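Soap questions, answered (mostly)

I sell my soap at the Travlow market and the same questions come up every Friday, so I've typed them out. Grab a cuppa.

Do you use palm oil?
No. Olive, coconut and a bit of shea butter. I did use palm when I started out, and my old recipe cards still say so, which confuses my sister no end.

Why do your bars take so long?
They cure on racks in the spare room for at least 49 days. You could use one earlier, but it'd go to mush in the shower. I'd rather wait for a hard bar.
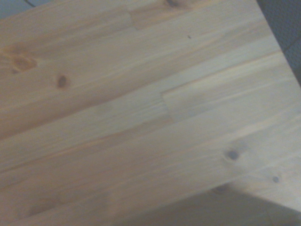 How long does one last?
In our house, about 20 showers - more if you keep it on a draining dish and don't let the kids at it. My favourite dishes are the ones with ridges. Flat ones are useless!

Is the lavender one okay for sensitive skin?
Try the plain oat bar first. It has no scent or colour in it at all. If you've got eczema, please ask your GP or chemist before you ask me.

Can I order online?
Yep, through the Peretti shop page. Postage is $19 for a box of any size, so it's worth going halves with a mate.

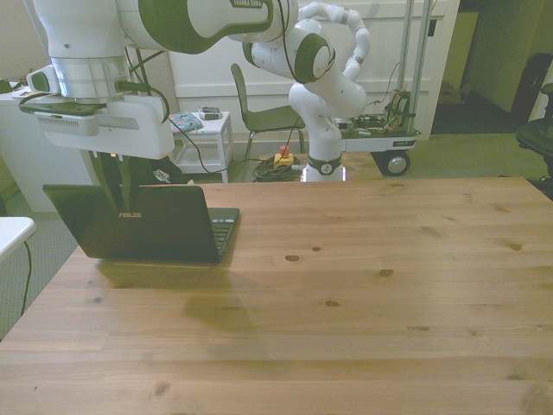 I missed the cut-off, can you squeeze me in?
Sometimes. Email me before 9 am and I'll have a look. Dionysis Kalogeropoulos does the packing and he's a softie - I'm not.

Do you run classes?
Next one's in February at Fakhoury Hall. Bring an apron, closed shoes and an old ice cream tub to carry your soap home in.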